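Felt pads or silicone pads on a hand-held gripper?

Posted by tallow_bench in Grippers and End Effectors

I have two sets of pads for the same hand-held gripper and I need to pick one before we start recording in March. The gripper is a Murnis body with flat rectangular pads that screw on, two screws per pad. One set is faced with a black felt-like material. The other is molded silicone, a bit thicker, with a shallow crosshatch.

The objects are ordinary small stuff: plastic trays, boxed products, blister packs, things in clear bags. I tried each set on 27 objects with six picks per object. The silicone dropped less on smooth boxes. The felt let go more cleanly, and the silicone kept dragging bags along with it after I opened the fingers. Trays were about even, except that the silicone squeaked and tipped the tray when I came in off center.
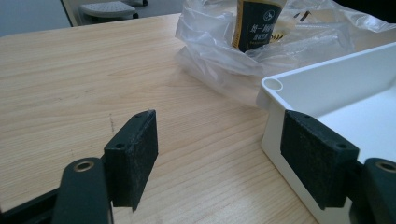

Did I use the same closing force for both sets? I set it by hand feel on the trigger, so the force was close between the two sets but not measured.

I can't easily run both. Swapping pads means redoing the finger width calibration, and the person who does our processing would like one pad for the whole set. The arm we'll eventually run this on is a Kurnbridge with a parallel gripper, and it can take either pad on the same two screws. Which would you go with, and is there a test I should run first?

4 comments

Elba Benítez

I would go with the felt for that list of objects, but run two more tests before you order spares.

The first is a slip test with a scale. Close the fingers on a smooth box, tie a string to the box, run it down to a luggage scale and pull until the box moves. Do it at three trigger positions. Mark the positions on the trigger with tape so you can come back to them. What you want is the curve for each pad, and you want to see how fast it falls off at light grip. Silicone usually looks great in the middle and at the top. Felt is lower but more even, and even is easier to work with when the force comes from a person's finger.

The second is wear. Felt changes. The surface mats down and picks up dust, and the grip on smooth plastic goes down with it. We did 120 picks on a fresh pair, then repeated the slip test, and the numbers had already moved. After 993 picks they had settled and stayed there. So if you go with felt, break the pads in before you record anything, and keep a second pair broken in the same way. Don't swap in a new pair on a Tuesday afternoon and expect it to match what you recorded that morning.

Silicone has its own version of this. It gets a film on it from cardboard and from hands, and then it slides. Wiping it with alcohol brings it back, but then you have clean pads at the start of a session and dirty ones at the end.

On the bags, I think you already have your answer. Pads that hang on to thin plastic after opening will cost you a lot of bad releases. You can fix it a little by opening wider and backing straight out, but people forget after the first hour.

One thing about the trays. Tipping when you come in off center is mostly a problem of one finger touching first. A softer pad hides it a bit. Try gripping the tray wall with one finger inside and one outside, and compare that with pushing on the outer wall. If the tipping goes away, the pad wasn't the cause.

And put the same pads on the Kurnbridge. I know that sounds obvious, but we had felt on the hand tool and the stock rubber on the arm for weeks, and the arm kept closing to the right width and losing the box.

11 people found this helpful

wostel_user

Silicone. We use the Wostel ones on everything and have not had a problem. Felt gets dirty.

2 people found this helpful

p_gantry

I'd split the difference. Valdebenito sells a thin urethane sheet with adhesive on the back that you can cut to size and stick to a flat pad. It grips less than silicone and doesn't mat down like felt. It does lift at the corners if you grab a lot of sharp edges, so round the corners when you cut it.

If you try it, measure the thickness with the backing paper off – it is thinner than what you are using now, and your closed position will be off by double the difference. Redo the width calibration before you compare anything. I skipped that the first time and my results for the thin boxes were useless.

I agree with Elba on the scale test. I'd also write down the room humidity if you have a meter. I saw some change with felt on dry days, though I never tested it properly.

For the choice between only your two, felt. Dropped boxes are easy to spot and throw out afterward. A bag that gets dragged a short distance after the fingers open is harder to catch when you are going through recordings.

5 people found this helpful

17 shares

Related in Grippers and End Effectors
Finger width drifts after swapping pads
Parallel gripper on Kurnbridge arm closes unevenly
Picking items in clear bags with two fingers
Murnis trigger spring, heavy or light?
Wrist camera loses the fingertips when fully open
How often do you replace silicone pads?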